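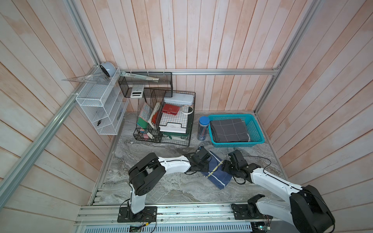

Séance 4 — Monter une cellule à deux bras dans l'atelier

Objectif : à la fin de la séance, chaque groupe dispose d'un châssis d'équerre, de deux bras fixés et d'un câblage repéré. La programmation commence à la séance 5.

1. Châssis

Les rails en profilé aluminium se coupent à 700 mm. Ébavurer avant l'assemblage. Visser les équerres sans serrer, contrôler les diagonales, puis serrer en croix. Les parois en lames de bois se posent en dernier, panneaux latéraux ouverts en biais vers l'avant.

2. Bras

Chaque bras se monte sur sa platine noire, et la platine sur le rail de base. Vis M6, rondelle large côté profilé. Laisser assez d'écart entre les épaules pour que les deux pinces se rejoignent au milieu du plateau. Le groupe de Driss Slaoui avait monté les siennes trop près : coudes en butée à chaque croisement, et presque 2 heures de démontage.

3. Câbles

Le câble suit les segments du bras. Garder une boucle de mou à chaque articulation et vérifier à la main sur toute la course, alimentation coupée.

4. Premier essai

On travaille sur un tissu froissé, à saisir des deux côtés puis à étendre. Vitesse réduite, une personne à l'arrêt d'urgence. Les objets de bureau restent au fond et sur les côtés — ils serviront aux exercices de rangement.

À rendre en janvier à Urszula Mazurek : le plan coté du châssis et le schéma de câblage. Les platines de rechange sont dans l'armoire Hemura, clé chez Jonas Moser.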